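Tirnitz Battery Care Set, Owner's Guide
Section 2: Checking and charging the battery of your vehicle
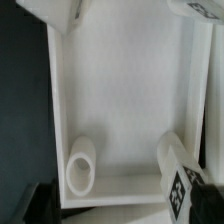
Before you start

Read the whole section one time before you touch the battery. The work is simple, but the order of the steps is important. The charger is made for 12-volt lead-acid batteries, as found in most cars and small utes. Do not use it on the high-voltage battery of a hybrid or electric vehicle.

CAUTION: A battery can give off gas which burns easily. Work outdoors or in a garage with the door open. No smoking, no open flame. Take off rings and metal watch bands.

Checking the battery

1. Park on level ground, put on the handbrake and switch off the engine, the lights and the radio.
2. Open the bonnet and find the battery. In some vehicles it is in the boot or under a seat. Your vehicle handbook shows the place.
3. Look at the case. If it is cracked, swollen or leaking, stop here and bring the vehicle to a workshop.
4. Clean white or green powder from the terminals with the Pallik brush. Wear gloves and eye protection.

Connecting the charger

5. Make sure the charger is unplugged from the wall.
6. Put the red clamp on the positive terminal (+).
7. Put the black clamp on a bare metal part of the engine or body, away from the battery and from the fuel line. If your vehicle handbook names an earth point, use that one.
8. Plug in the charger and press MODE until the current shows 900 mA (small batteries) or 2 A (car batteries).

Note: The earlier model, sold until August, shows 1000 mA in place of 900 mA. The steps are the same.

Charging

9. Leave the charger on until the display reads 100 and the green light stays on. For a very flat battery this can take more than one day.
10. Unplug the charger from the wall first. Then remove the black clamp, and after it the red one.
11. Close the bonnet and start the engine.

If the display shows E2, the clamps are reversed. Unplug, correct the clamps and begin again from step 5.

CAUTION: Never charge a frozen battery. Let it come to room temperature first.

Text: Genowefa Kaczmarczyk. Technical check: Iwona Tomaszewski.
Revised Thursday, September 27, 2018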